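Section 3: Planning and budgeting for your cell

Read this section before you order anything. Most of what goes wrong in the first few weeks with a Bedine hand-held gripper kit was decided months earlier on a spreadsheet, and a good afternoon with a tape measure and a pot of tea will save you a lot of it. It is also a surprisingly enjoyable job. You get to decide what your machine will learn first!

The section assumes you are setting up for household tasks such as folding, tidying and loading. If you are planning for bench assembly, go to Section 4 and come back only for the budget sheet in 3.4.

3.1 Choose the tasks first

1. Write down the tasks you want to cover in the first phase. Keep the list short. The Litberg site started with 13 and finished the phase with 7, and the seven were done very well.

2. Against each task, write the largest object involved and the surface it will be handled on. A pillowcase and a bed are two different lines on your floor plan.

3. Mark the tasks that use cloth. Soft items need more space, more spares and more patience than boxes or cups, and they should carry their own line in the budget.

4. Put the tasks in order of floor space, largest first. Place the largest on the plan before you draw anything else.

Note: do not choose tasks to suit furniture you already own. Furniture is the cheapest thing on the list and second-hand is fine.

3.2 Measure the room

1. Measure the clear floor, wall to wall, and then again between any fixed obstacles such as pillars, radiators and door swings.

2. Draw the furniture at full size on the floor with masking tape. Walk round it with a gripper in your hand, or a rolled-up newspaper if the kit has not arrived yet.

3. Leave a walkway on at least two sides of any bed or large table. Operators step sideways far more than they expect to, especially when spreading a sheet or turning a garment over.

4. Check the ceiling. Note the position of lights, ducts and anything hung overhead, and write the height of the lowest point on your plan.

5. Repeat the check at the time of day you expect to work. A room that is lovely at nine in the morning can be full of glare by four in the afternoon.

Caution: do not run extension leads across a walkway, even for a trial. Budget for proper sockets or floor covers from the start.
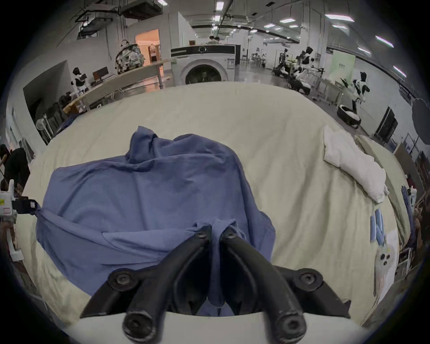 Floor space is the item people most often under-order, and it is the hardest to add later. When you cost a laundry area, allow for the whole run of the work and price it as one block. A bed, a long table and a front-loading washing machine in one open room make a very useful block, with the cloth work on the bed and the table free for bags and sorted items. Notice too how much sheet a single crumpled blue item takes up once it is spread out between the fingers of the gripper and a clamp at the far corner. If your plan shows a mattress with shelving pushed tight against it, move the shelving now while it is still only a pencil line.

3.3 Decide what to buy and what to hire

1. Buy the hand-held grippers. They are in use every day, they are the part your operators get fond of, and hire charges soon overtake the purchase price.

2. Buy finger sets as consumables. Order 3 spare pairs for each gripper in the first phase. Fingers that look perfectly good can still have lost their bite on thin cotton.

3. Hire fixed arms for the first phase if your supplier allows it. You will know far more about the reach you need after a month of real work.

4. Buy stands and mounts even when the arm is hired. A mount drilled and levelled for your own floor is worth keeping.

5. Leave mobile or humanoid machines out of the first order unless a task on your list cannot be done without one. Do leave floor for them, though – it is much nicer to have a space waiting than to shuffle beds about later on.

Note: Kuvidell mounts and Bedine mounts share a bolt pattern, but the Purves adaptor plate is needed if you want to swap arms between them. Order the plate with the mounts. Ordered separately, it ships from a different warehouse and always comes last.

3.4 Fill in the budget sheet

1. Enter the equipment lines first: grippers, fingers, arms, mounts, controllers.

2. Enter the room lines: furniture, sockets, lighting, floor covers, storage.

3. Enter the things that wear out or go missing. For cloth tasks this means garments, towels, sheets and pillowcases in several colours and weights. Buy plenty. Fabric that has been handled all day goes limp and stops behaving like the real thing.

4. Enter operator time, including training. Allow two full days for each new operator before you count any useful work.

5. Enter delivery and unpacking. Check that the largest crate will fit through your narrowest door.

6. Add your contingency as a separate line. Do not hide it inside the others.

As a guide to the smaller lines, the Litberg room came in at £2,864 for furniture, linen and floor covers together. Wiebke Rathjen, who drew up that sheet, kept the linen receipts apart from the rest and was very glad of it when the second phase was costed in May.

Caution: do not cut the lighting line to pay for a better arm. Uneven light will spoil more sessions than a slower arm ever could.

3.5 Before you place the order

1. Walk the taped floor plan once more with everyone who will work there.

2. Confirm lead times in writing. Mounts usually arrive before arms, so plan the drilling for that gap.

3. Check that one named person will sign for deliveries and keep the serial numbers.

4. Keep a copy of your task list from 3.1 with the order. You will need it again in Section 5 when you set up the first station.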